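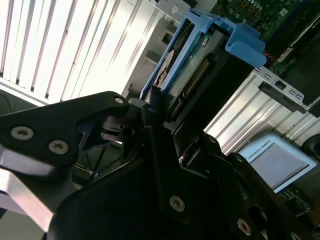
Re: [tollau-fans] November tour, and is the single really out?

Rizwan Ghauri wrote:

> Has anybody heard whether the new Tollau single will be sold at the
> shows, or only by mail order? Also, is Misisel still opening?
> I have a ticket for the late set and I'd hate to miss them.

Yes and yes, Rizwan! Leidy Yupanqui posted the whole thing this morning. The single is called "Grokness" and there will be 708 vinyl copies, with 100 of them held back for the merch table on opening night. The rest go up for mail order at noon the day after. The B-side is the slow one they closed with last spring, the one with Aníbal Arango on accordion, and I have been humming it ever since.

Misisel is on for every date, starting at 7:30 sharp. Please go early — their new drummer is a joy to watch. 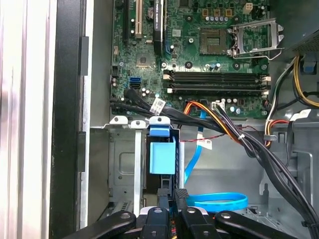

*Motherboard with the CPU socket open*

The Saragih show is the small one. It's a 57-seat room and they added a second set when the first sold out, so check which time is printed on your ticket. Doors for the late set are at 9:45. 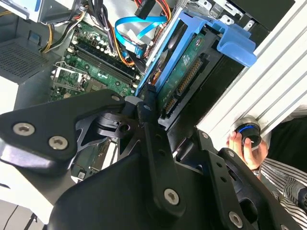

I'm also told Crescencio Escobar will play bass on the last two nights, and he knows all the early songs. If they do "Harbor Bus" I may cry in public! Does anyone want to split a ride back after the late set? I have room for two, plus records.

Rosaura Zapata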